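Wachstuch, Oma und der Januar

25. Januar 2018

So, der Januar ist fast rum und ich habe endlich das gemacht, was ich seit dem Umzug vor mir herschiebe: einen Stoff für den Küchentisch ausgesucht. Klingt nach einer Kleinigkeit, ich weiß. Hat mich aber fünf Abende gekostet und eine mittelschwere Diskussion mit Fabrice, der findet, ein Tisch braucht überhaupt nichts obendrauf.

Ich bin halt mit Tischdecken groß geworden. Bei meiner Oma lag unter der Woche das Wachstuch (braune Karos, an einer Ecke vom Bügeleisen angeschmort) und am Wochenende die gute Decke mit den Blumen. Die durfte man nicht bekleckern, und natürlich gab es ausgerechnet dann immer Rote Bete. Mit sieben habe ich ein ganzes Glas Johannisbeersaft darüber gekippt und mich danach hinter dem Vorratsregal versteckt, bis es Kuchen gab. Geschimpft hat sie übrigens gar nicht, sie hat nur Salz geholt, und zwar Unmengen!

Jedenfalls: Blumen sollten es sein, aber bitte keine knallbunten. Hängen geblieben bin ich bei grauen Zweigen und orangefarbenen Blüten auf hellem Grund.
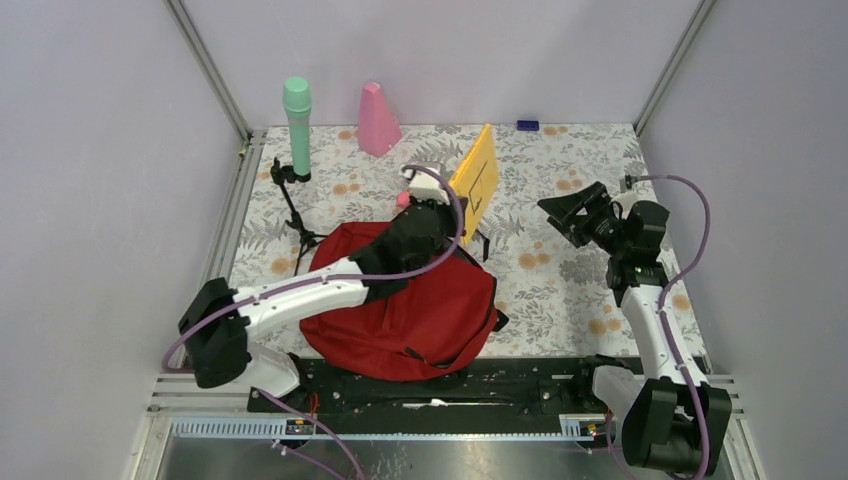 Graue Zweige, orange Tupfen: genau meine Richtung

Gwenllian meinte am Telefon, das sei ja wohl ein Muster für Leute über siebzig. Mir egal. Ich habe drei Wochen lang Dunkelgrau angeschaut, Senfgelb, Leinen in Natur, Leinen in noch mehr Natur, und alles sah an meinem Tisch aus wie im Wartezimmer.

Bestellt habe ich am Ende bei Mernlow, Baumwolle, 27 Euro der Meter. Das ist nicht wenig, und ich habe eine Nacht drüber geschlafen. Wachstuch wäre billiger gewesen, aber ich mag das Geräusch nicht, wenn man die Unterarme davon ablöst. Säumen muss ich selbst. Meine alte Nähmaschine steht noch bei Emlyn im Keller, der sie mir seit November vorbeibringen will (Emlyn, falls du das liest: hallo!).

Bei den Farben drumherum bin ich noch unsicher. Servietten in Grau wären brav, Rot hätte ich eigentlich lieber. Fabrice sagt, das beißt sich mit dem Orange. Ich finde, das geht sehr wohl.
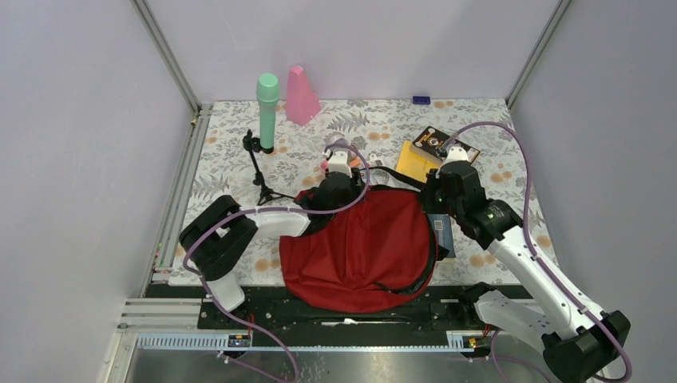 Rot auf Blümchen, ich bleibe dabei

Falls jemand von euch Erfahrung mit Baumwolle bei 60 Grad hat, schreibt mir das gern in die Kommentare. Auf dem Zettel steht 40, aber wir essen hier ziemlich viel Tomatensoße. Und wie breit macht ihr den Saum? Meine Oma hat immer zwei Finger breit genommen, nur hatte sie sehr viel schmalere Finger als ich.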